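Which hand-held gripper for recording tabletop pick-ups, Skusetis or Stadex?

Posted by tablesaw_tim

I'm trying to pick between two hand-held grippers, the kind with a trigger and a camera up by the jaws so you can record yourself picking things up and feed that to the arm later. The Skusetis is the one everybody at our club talks about. The Stadex is 52 dollars cheaper and I could have it this week. We have a small Zuvico arm at the other end, and mostly I want to pick up spoons, bottle caps, clothespins, that sort of thing, off a regular table. Has anyone used both? I care more about the fingers and the camera view than the software, which I'll end up rewriting anyway.

Merle Treloar

I've had both on my bench since last December, so here goes. The Skusetis has the nicer trigger, no contest. It's smooth all the way and you can close it slowly on a bottle cap without flicking it across the room. The Stadex has a dead spot early in the pull and then it sort of jumps. You do get used to it, but my first batch of clips was pretty ugly.

Camera view is where I changed my mind, though. On the Stadex the fingers eat up a lot of the picture, and when I reach for something flat I'm guessing at the last half inch. I recorded 1244 clips with the Skusetis and 1580 with the Stadex (I had a cold, I was home, don't judge) and I threw away far more of the Stadex ones. Mostly spoons! Shiny spoons on a pale table are miserable with either one, so lock your exposure before you start.

Fingers: buy the blocky black ones with screw holes if you get the choice, and put your own pads on. I go through a set of pads every couple of months. Check that both tips come down level before you record anything — mine were off by 2 millimeters out of the box and I blamed the camera for a whole evening.

gluestick88

get the cheap one and spend the difference on a lamp

Posted by norabee

I only have the Stadex so I can't compare, but the dead spot Merle mentions got a lot better when I loosened the screw behind the trigger a quarter turn. Don't go further than that or it rattles. I got my clothespins and a bag of bottle caps at Meijer, by the way, and matte ones track way better than the shiny gold kind. Also, do a few runs over the bare table with the jaws wide open before you put anything down. I use those to check focus and to see how much shadow the fingers are throwing, and then I move my lamp till I'm happy with it.

Last updated: 1 November 2019

Contact us | Copyright | Back to top
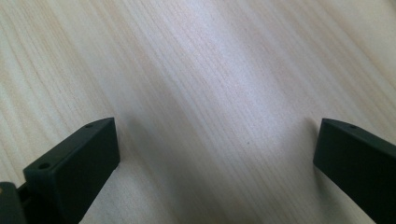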